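The dryer is winning an argument it never had to make

Every few months somebody tells me that hanging laundry outside is the easiest green habit there is. The latest was a newsletter from Plener, which sells drying racks and so has a view. It promised I would save money, save the planet and feel calmer. I own a clothesline. I have not felt calmer.

My doubt isn't about the line itself. Sun and wind are free, and shirts last longer when they aren't tumbled to lint. What I doubt is the way this gets sold, as a matter of personal character, when most of it comes down to what your lease says.
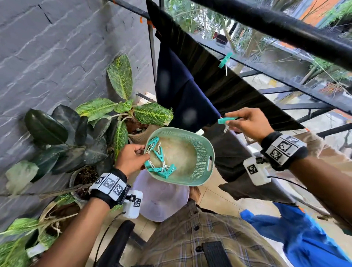
Pegging out dark cloth on a narrow balcony.

Take my old building in Jerkport. The rules ran to 29 pages, and the one on laundry sat between satellite dishes and barbecues. Nothing could hang where it might be seen from the street. My neighbor Kanyarat Suksawat got 3 letters in one summer over bath towels. She bought a dryer. Was that a failure of character? The building got the tidy front it wanted, and she got the electric bill.

Tiago Baptista, who managed the place, told me the rule protected property values. I asked him for one sale that had fallen through over a towel. He said he would look into it — that was in December, and I have since moved.
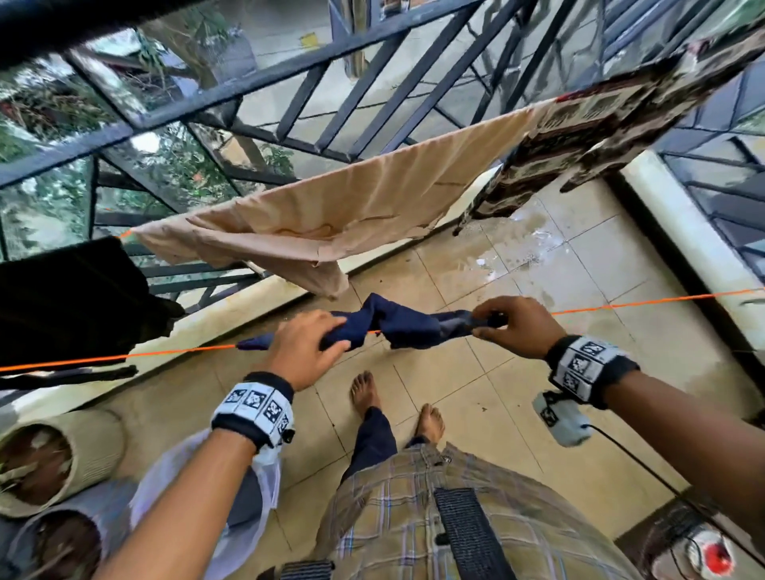

An orange line strung across a tiled balcony.

The other thing the cheerful articles skip is time. A load takes me 20 minutes to hang, and then I have to be home when the rain comes. People who work two shifts don't get to be home when the rain comes. Telling them to slow down and enjoy the breeze is a bit rich, and I notice it tends to come from people with yards.

I'm just as wary of the fix now being floated, a city rebate on "approved" racks. We don't need to spend public money so that people can buy a Plener. A rope costs next to nothing. Strike the clause out of the leases, put a covered line in the courtyard of every new block, and then see who still wants a dryer. Plenty of people will, and I won't be writing them any letters.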